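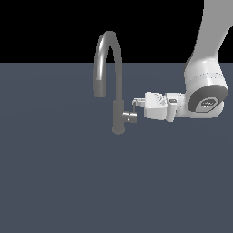 About Wemus

Wemus is a small company for kitchen and bathroom fittings in Cirkcombe. We sell, we repair and we give advice. Our shop is in the old part of the town, on the street which goes down to the river, and behind the shop is our workshop with the spare parts. Most people who come to us have a tap that drips, or a kitchen they want to make new, and we are glad to see both.

How we began

The company was started by Flora Munro, who had worked for many years in the office of a plumbing wholesaler. She noticed that customers often called to ask for one small washer or one cartridge, and the answer was always that they must buy the complete faucet. She did not like this answer. In February of her last year there she rented a room with a counter and a lot of shelves, and began to collect parts for old models. The first winter was slow, and she painted the shelves herself between two customers. Today there are 13 of us, and Flora still opens the morning mail.

The name Wemus has no deep meaning. It was the name on the door when we moved in, painted in good green letters, and the landlord told us that we could keep it.

What we do

We keep more than 1000 different spare parts in the workshop. If you bring your old part, please bring it in a bag and do not clean it too much, because the marks on the metal help us to find the right one. If we do not have it, we write to other dealers, and this can take two weeks. We will always tell you the price before we order.

We also sell new faucets, sinks, shower sets and drains. Our kitchen line is called Molimside. It was made together with the designers at the Nwankwo studio, who asked us what usually breaks first and then listened to a very long reply. All the parts inside the Molimside line can be changed with simple tools at home.
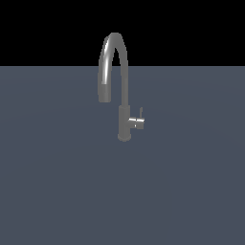
A tall gooseneck kitchen faucet.

Fitting is done by our own people in Cirkcombe and in the villages near it. We come first to look, and this visit is free of charge. After the visit you receive a written offer by mail or by email – you can think about it as long as you wish, and we do not call to push you.

How we like to work

We try to speak in plain words. A customer does not need to know the name of every valve to get a good service, and there is no foolish question at our counter. When a repair costs nearly as much as a new piece, we say this openly, and you decide.

Old brass and steel we collect in the yard and send for melting. Last year it was 3965 kilos, together with what the builders of the town brought to us. You may also leave your old taps with us, even if you bought them in another place.

Learning with us

Each year we take one or two apprentices. They stay three years, and they begin in the workshop with sorting, which everybody finds boring and which everybody is later thankful for. After that they go out with a fitter. Three of our present fitters learned the trade in this way.

In the evenings we sometimes give a short course for people who want to repair small things at home: how to close the water, how to change a seal, when it is better to stop and telephone. The course has cost nothing from the beginning, and 300 people have already taken part. The next dates hang in the shop window.

Visit us

The shop is open from eight in the morning, with a break at noon. Parking is possible in the yard, but the gate is narrow – with a large van, please ring the bell first and one of us will come out and guide you.

Page last changed: 18 Jun 2024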